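Finishes notebook, April, wax oil trial, second coat

Second coat went on before lunch, Bestex on the left half of the maple test board and Tasutine on the right.

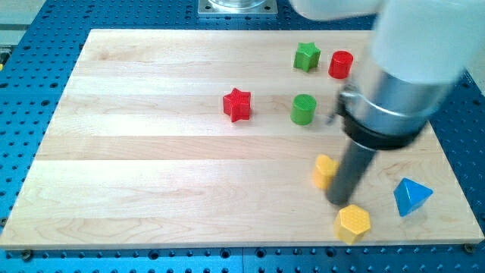 Shaohua Long reckons the second coat was a mistake and that maple wants one thin one, wiped off hard, then left alone overnight. I pointed out that the tin says two. The reply was that the tin is written by people who sell tins.

Noted. Carrying on with two, partly out of stubbornness.

Bestex: 15 minutes' soak, wiped with the old cotton sheet. Smells of oranges and then, later, of something that ate oranges. Still tacky at 3 o'clock. The instructions describe this as "a soft initial feel".

Tasutine: 33 ml by syringe for the half, far too much. Most of it is now in the sheet. Sheet is outside, flat on the concrete, not screwed up in the bin. We all remember the bin. Dried quicker than the other, and hardly yellowed on the offcut, going by the bare one next to it under the window.

Water drops on the first-coat offcuts, left for 13 minutes: Bestex left a faint ring, Tasutine a fainter one that I could only find by tilting it at the lamp. Tea, same again, but browner. Peng's method says to use red wine, and the budget says to use tea.

Grain came up a bit on both. Rubbed back with the grey pad. Don't use the green one, it sheds.

Still to do: hot mug test, once there's a mug that isn't in use. Ring Keller about the price for the five-litre. Do one offcut Shaohua's way, one thin coat, and label it in pencil on the back so I can't pretend to have lost track of it.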